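トラルデイル小太鼓教室について

はじめまして、トラルデイル(Tralldale)のマリソル・ベドヤです。小さな太鼓の教室をやっています。教室のほかに、太鼓の貸し出しと、皮の張りや金具のちょっとした手入れもしています。「結局何屋さんなんですか」とよく聞かれるので、このページを作りました。長いです。お茶でも飲みながらどうぞ。

■ 名前のこと

最初にいちばん多い質問から片づけます。トラルデイルは地名ではありません。わたしの出身地でもないし、北欧の村でもないです(北欧ですかと聞かれるのがだんだん好きになってきて、一時期は「そんな感じです」と答えていました、すみません)。口に出したときのリズムで決めました。トラル・デイル、トラル・デイル、と机を指で叩きながら言ってみてください。ふた打ちずつで気持ちよく収まるんです。候補はほかにもあって、ノートに一ページぶん書いたのですが、今見返すとだいぶ恥ずかしいものばかりでした。

電話だとほぼ聞き取ってもらえません。宅配便の人には「太鼓の人」で通じています。

■ はじまり

もともとは、ピアノ教室の隅を夕方だけ借りて始めました。ピアノの先生がとても寛大な方で、隣で生徒さんがソナチネを弾いているときに、こちらは子ども四人でドンドコやっていたわけです。さすがに無理がありました。一年で出ました。円満に、です。今でも発表会には呼んでもらっています。

そのあと移ったのが今の建物の204号室で、ここに来て3年になります。二階の廊下のつきあたり、階段を上がって右です。下の階は倉庫なので足音も太鼓の音もあまり気にしなくてよくて、見つけたときは本当にうれしかった! 内見の日に手を叩いて響きを確かめていたら、不動産屋さんが少し離れて立っていました。

響きの話をもう少しだけ。最初の部屋は何も置いていない状態だと音がわんわん回って、自分の叩いた音がどれだかわからないくらいでした。カーテンを厚くして、本棚を入れて、床の半分に絨毯を敷いて、それでようやく落ち着きました。絨毯は二回買い直しています。一枚目は毛足が長すぎて、椅子の脚が沈むんです。二枚目は色が気に入らなくて(これは完全にわたしのわがまま)、今のは三枚目。もう替えません。

■ 教えているひと

ふたりでやっています。わたしと、ブロニスワヴァ・クラフチク(Bronisława Krawczyk)です。

名前が長いので、生徒さんはみんな「ブロニャ先生」と呼んでいます。ブロニャは学生のころ吹奏楽の打楽器をずっとやっていて、楽譜を読むのも書くのもわたしの何倍も速いです。教室で使っている「ドンカッカ帳」(丸と三角で書いてある、あのリズム表です)は全部ブロニャの手書きで、毎月すこしずつ増えています。わたしが「三角が多すぎる」と文句を言うと、翌月もっと増えます。

わたしのほうは、正式に打楽器を習ったのは大人になってからです。それまではおもちゃの修理をしていました。だから太鼓も、叩くより先に、裏返したり、鋲を見たり、胴に耳をつけてコンコンやったりする癖があります。体験に来たお子さんがそれを真似して、全員で太鼓に耳をつけたまま十分くらい過ぎたことがありました。保護者の方は廊下の椅子で静かに待っておられました。ありがとうございました。

担当はきっちり分けていません。未就学の時間はわたしが多く、小学生以上と大人の時間はブロニャが多い、というくらいです。どちらがいいという希望があれば言ってくださいね、傷つきません。(ブロニャは少し傷つくそうです。)

■ どんなクラスがあるか

いちばん人数が多いのは「ちいさいバチの会」で、まだ字を読まないくらいの子から入れます。一回四十分、前半は膝と床を叩くだけで、太鼓が出てくるのは後半です。早く太鼓を出してほしいという顔をされますが、膝をちゃんと叩けた日の太鼓はやっぱり音がそろうんですよね。

小学生のクラスは、ドンカッカ帳を見ながら三人か四人で合わせます。拍を数える係、叩く係、聴く係を順番に交代します。聴く係がいちばん人気がなかったので、聴く係だけが座れる座布団を用意したら、取り合いになりました。

大人のクラスは夜です。お仕事帰りの方が多くて、最初の十分はだいたい全員ぼんやりしています。それでいいと思っています。ゆっくりの四つ打ちから始めて、誰かがあくびをして、それがうつって、笑って、そのへんから音が揃ってきます。発表の予定はありません。発表したい人が三人以上集まったら考えます、と言い続けて、まだ二人です。

ひとりで来たい方には個人の時間もあります。メールで相談してください。

■ 太鼓のこと

ここからが書きたかったところです!

教室には太鼓が41あります。大きいものはあまりなくて、ほとんどが机にのる大きさの小さな太鼓です。子どもが両手で抱えて自分の席まで運べること、これを買うときの条件にしています。運べると、自分の太鼓という気持ちになるみたいで、置き方が丁寧になります。

手に入れ先はいろいろです。新しいものはメルティエ(Meltier)という工房にお願いすることが多く、胴の塗りがきれいで、角の丸め方がやさしいです。注文してから届くまでが長いので、忘れたころに箱が来ます。古いものは、グレクニス(Grekunis)さんという中古楽器のお店で見つけます。店の奥の棚のいちばん下が太鼓の場所で、しゃがみこんで一つずつ指で弾かせてもらいます。帰りは膝が痛い。

わたしがどうしても好きなのは、赤い胴の小さい樽形の太鼓です。丸っこくて、つやつやで、白い皮のまわりに銀色の鋲がぐるっと並んでいるもの。おもちゃの太鼓といえばおもちゃなのですが、叩くと小さいなりに「タン」と返事をしてくれて、その返事の早さが、はじめてバチを持つ子にはちょうどいいんです。大きい太鼓は音が後から来るので、自分が鳴らしたのかどうか不安になる子もいます。

小さい太鼓の難しいところは、机の上で歩くことです。叩いているうちに少しずつ前へ前へ行ってしまう。滑り止めの布を敷いたり、底にフェルトを貼ったり、ひととおり試しました。フェルトは見た目はかわいいのですが、音がもそっとします。布のほうも、敷くとわずかに音が低く聞こえる気がして(ブロニャは気のせいだと言います)、結局、最初の数回は何も敷かずに叩いてもらって、歩いたら自分で戻してもらうことにしました。戻すのも練習のうち、と言っておけばみんな素直に戻します。

■ バチのこと

太鼓より質問が多いのがバチです。長さ、太さ、先の形。

小さい太鼓には、先に丸い玉のついたものをよく使います。玉がついていると、多少ななめに当たっても音が変わりにくいです。反対に、先がただ細くなっているだけのバチは、当てる角度で音がころころ変わるので、慣れてきた人には楽しいはずです。両方触ってみて、好きなほうを選んでもらっています。

持ち方は、最初はあまり直しません。いちばん端を握る子もいれば、真ん中より先を握る子もいます。真ん中を持つとバチの尻が手首に当たって邪魔なので、そのうち自分で下げてきます。ブロニャは初日にきちんと教えたい派で、わたしは放っておく派です。これは三年話し合って決着がついていないので、クラスによって違います。どちらで習っても半年後にはだいたい同じ手の形になっている、というのがふたりの共通の感想です。

白いバチは汚れが目立ちます。手で持つあたりから、だんだん灰色っぽくなってきます。拭けば落ちるものと落ちないものがあって、落ちないものを捨てるかというと捨てません。汚れのぐあいで自分のバチを見分けている子がいるからです。新品に替えたら「ぼくのがない」と言われて、引き出しから戻しました。

使い終わったバチは白いトレーに寝かせて返してもらいます。はじめは筒に立てていたのですが、小さい子が上からのぞきこむのがこわくて、寝かせるほうに変えました。トレーはふちが少し高くなっているものが使いやすいです。転がって落ちないし、子どもが「カラン」と入れる音も好き。その音のせいで片づけの時間がいちばんにぎやかなんですけど、まあ、太鼓教室なので。

■ 貸し出しのこと

太鼓は家に持って帰れます。教室に通っていない方にもお貸ししています。貸し出し帳に一行ずつ書いてきて、この前めくったら通し番号が1303まで来ていました。最初の一行はわたしの字で、日付のところに醤油のしみがついています。

一度に借りられるのは、太鼓ひとつとバチ一組です。期間は二週間。延ばしたいときは電話でもメールでも、廊下で会ったときに口で言ってもらっても構いません。傷がついたらそのまま返してください。直すのはわたしの楽しみなので、家で接着剤を使わないでいただけると助かります(瞬間接着剤はほんとうに困ります!)。皮は水拭きしないでください。

マンションにお住まいの方からは、音の相談をよくいただきます。皮の上にハンカチを一枚のせるだけでもずいぶん違います。あとは時間を決めること。夕方の五時から十五分だけ、と決めていたご家庭では、下の階のおばあさんがその時間を楽しみにするようになって、休むと心配されるのだそうです。いい話なので勝手に書きました。ご本人たちの許可はもらっています。

■ ある午後の机の上

クリーム色の机に、赤い太鼓がひとつ。片方の写真は、かなり寄っています。

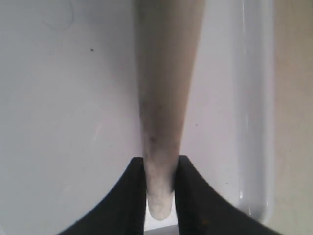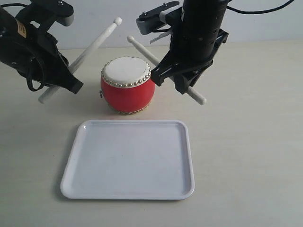
机の話をすると、教室で使っている机はクアドロス(Cuadros)という家具屋さんのものです。高さが選べるのがありがたくて、座って肘が軽く曲がるくらいに合わせています。高いと肩が上がって、腕ではなく肩で叩くようになってしまうんですよね。ご自宅で練習されるときも、食卓が高ければ椅子に座布団を一枚足してみてください。床に置いて正座でもいいのですが、小さい子は五分もちません。大人は三分です。

冬、とくに2月の朝は、最初の一打を入れるまえに部屋を暖めます。太鼓もわたしも冷えると鳴りが悪くて、ストーブをつけてから二十分くらいは楽譜をそろえたり、貸し出し帳の続きを書いたりしています。早く着いてしまった方はその時間に入ってきてもらって大丈夫です。お茶を出します。ほうじ茶かルイボスしかありませんが。

■ 体験に来てくださる方へ

体験は一回だけ無料です。持ちものは特にいりません。動きやすい服で、袖が長すぎないと楽です。指輪や腕時計は外してもらうので、なくしたくないものは家に置いてきてください。

最初の日はたいてい叩かない子がいます。入口で靴をぬいだまま動かない子、お母さんの後ろから出てこない子、太鼓をさわるだけの子。そのまま帰って大丈夫です。無理に席には座らせません。三回目で急に全力で叩きはじめる子を何人も見てきましたし、一度も叩かないまま半年通って、毎回トレーにバチを並べてくれた子もいました。その子は並べるのがとても上手で、今では小学生クラスで拍を数えています。声が大きいです。

大人の方も、どうぞ気軽に。「リズム感がないんですけど」と言って入ってこられる方がほんとうに多いのですが、歩いて階段を上がって204まで来られたのなら、二拍子はもうできています。ブロニャにこれを言うと「雑」と言われます。

道順は、駅の北口を出て川のほうへまっすぐ、パン屋さんの角を左です。パン屋さんは夕方になるとあんぱんが売り切れます。建物に看板は出していなくて、郵便受けに小さく「トラルデイル」と書いてあるだけなので、迷ったら電話をください。レッスン中は出られないことがありますが、終わったらかけ直します。

■ これからのこと

今年は貸し出しの棚を作り直すつもりでいます。今の棚は奥の太鼓を取るのに手前の三つをどかさないといけなくて、どかしている間に子どもがその三つを叩きはじめるので、なかなか目的の太鼓までたどり着きません。寸法は測りました。板も切ってもらいました。あとは組むだけ、というところで止まっています。

それから、ドンカッカ帳を一冊にまとめてほしいという声を何人かの方からいただいています。ブロニャは清書したいと言い、わたしは今の手書きのままがいいと言っていて、相談中です。決まったらお知らせに書きますね。

マリソル・ベドヤ

関連するページ
・クラスの時間と月謝
・太鼓の貸し出し帳(借り方と返し方)
・バチの選びかた 玉つきと玉なし
・おうちで練習するときの音のくふう
・ブロニャ先生のドンカッカ帳 今月の一枚
・皮と鋲の手入れ、受け付けています

最終更新:2月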